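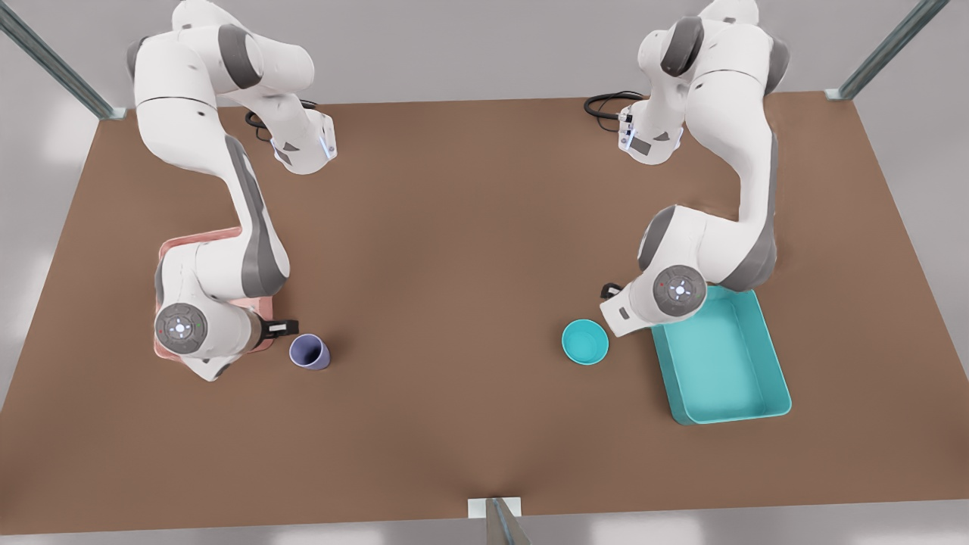 # About Gamodix

Gamodix is a small robotics firm in Maldale. We write the software that lets two-armed robots pick up, move and put down everyday things, and we test most of it in simulation before it goes near a real machine. There are nine of us. Fiona McIver and Struan Kerr started the company in a rented room above the old Kondska print works, and we now have the whole ground floor.

Our customers are mostly food packers and small warehouses. They send us the items they handle and we build models of them, then work out how the arms should approach each one. The library stands at 1,313 items.

## The October open day

Once a year we open the doors. Last October we had 207 visitors, nearly double the year before, and the queue at two o'clock went back as far as the bike racks. Thank you to everyone who waited.

The main demonstration was the table-clearing task, run in simulation on the big screen in the front room. Two white arms work from the far side of a brown table. There's a purple cup and a turquoise bowl to deal with, and two trays, one pink and one teal. Kenna Kerr ran it and took questions between rounds. Most people wanted to know why the cup matters so much. A cup is open at one end and tips easily, so the gripper has to come in at a sensible height and close slowly. If the numbers are wrong it goes over, and in simulation we can put it back and try again without sweeping anything up.

The other common question was whether the arms can get in each other's way. They can. A good part of our work goes into deciding which arm moves first and how much room it leaves for the other. Elspeth Lamont gave a short talk on this at 11 and repeated it at three. Her slides are available if you write and ask.

Children could steer a virtual gripper with a games controller in the back office. We will have more than one controller next time.

## Visiting at other times

School and college groups are welcome on Wednesday afternoons in term time. We can take up to 39 people if they split into two groups. A visit lasts 90 minutes and there is no charge. Catriona Rutherford handles bookings and will send you the parking details.

We are on the corner of Bang Lane, five minutes' walk from Maldale station. The entrance is step-free and there is an accessible toilet on the ground floor. Please ring the left-hand bell.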